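Visit Report: Wustamix Demonstration Service, Pleltness Site

A delegation led by Candela Pastor visited the Pleltness site on a Monday in February to review the hand-tracking service offered by Wustamix. The service supplies wrist-worn marker bands, recording sessions and processed motion data for teams that train robots in household and office tasks. Leandro Salcedo received the group and outlined the terms of the trial package, which covers 60 recorded sessions.

The task under review was the sorting of white charging cables at a desk organizer. Both wrists carry a black band with a printed marker strip. 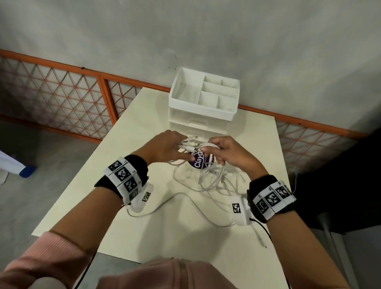 Equipment and Fit

The bands are offered in two sizes. Mr. Salcedo stated that fitting takes roughly 5 minutes per operator. Ramiro Aguirre asked whether cords at the wrist would limit reach, and was told that longer cords may be ordered separately.

Soft, tangled items remain difficult for robot hands, and the delegation gave most of its time to this part of the program.
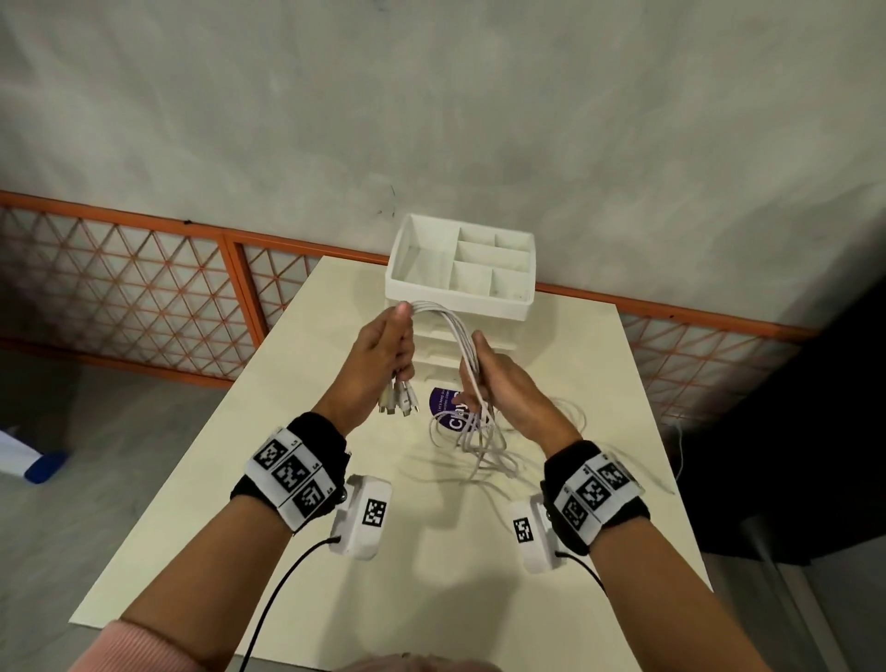
The catalog currently lists 2654 recordings, with cable handling entered as its own category. Mr. Aguirre requested a sample set and the price schedule for a second site at Plungate. Both are to be sent to Ms. Pastor's office before any order is placed.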